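Filtasell 450 under-counter water filter: review after one cartridge life

The Filtasell 450 is a two-stage filter that fits inside a standard base cabinet and feeds either the main cold tap or a separate spout. I bought it in August to replace a De Bruijn pitcher, which was slow and took up half a refrigerator shelf. The unit came from Plasance with the mounting bracket, two push-fit elbows and a length of white tubing. The shutoff valve is sold separately, and the product page does not make that clear.

Installation took most of an afternoon. The bracket holes are spaced 117 mm apart, so the old screw holes in my cabinet were no use. The paper template in the box is printed slightly small – measure from the bracket itself. The push-fit connections sealed on the first try. The threaded inlet did not, and needed a second wrap of tape.
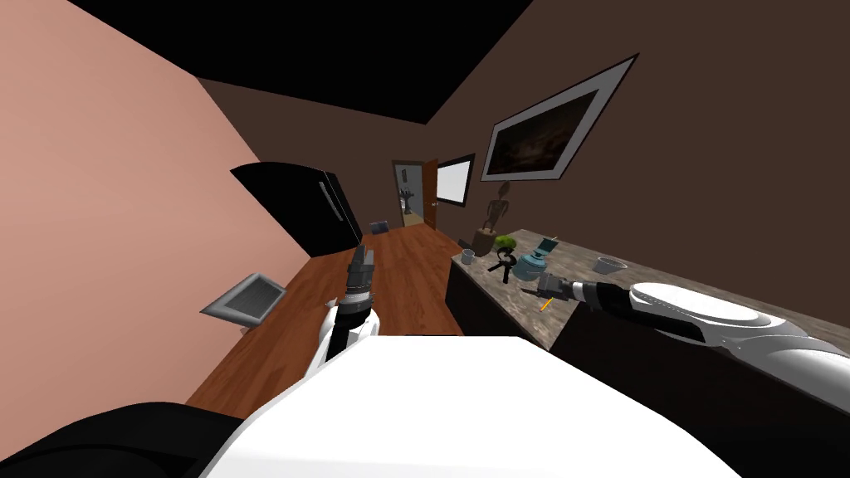
Flow is the main reason to consider this model over the cheaper ones. At the separate spout I filled a one-liter jug in 16 seconds with a new cartridge. Near the end of its life the same jug took a little over twice as long. The drop was gradual until the last two weeks, then steep. There is no bypass, so a clogged cartridge means a dry spout.

Taste is harder to measure. Lelavthorpe water is hard and has a noticeable chlorine smell in the morning. The smell was gone after the first flush and came back faintly just before the change. Hardness is unaffected, as the manual states, and the kettle scales up as before. 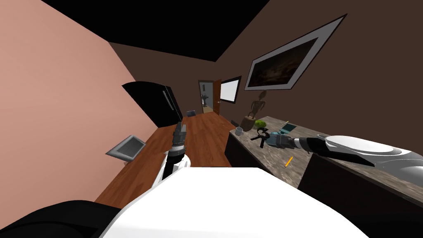
The cartridge is rated for 2043 liters, an oddly exact number that the manual does not explain. Mine was down to a trickle well short of that, probably from sediment. A coarse prefilter would help, and the inlet thread accepts one. Changing the cartridge is a quarter turn with the supply off. Expect a cupful of water in the cabinet; the drip tray is too shallow to hold it.

Good points: fast flow, solid bracket, simple change.
Bad points: wrong template, no valve in the box, shallow tray.

I have ordered a second cartridge and a prefilter, and will add flow times for that combination once it has run as long as the first.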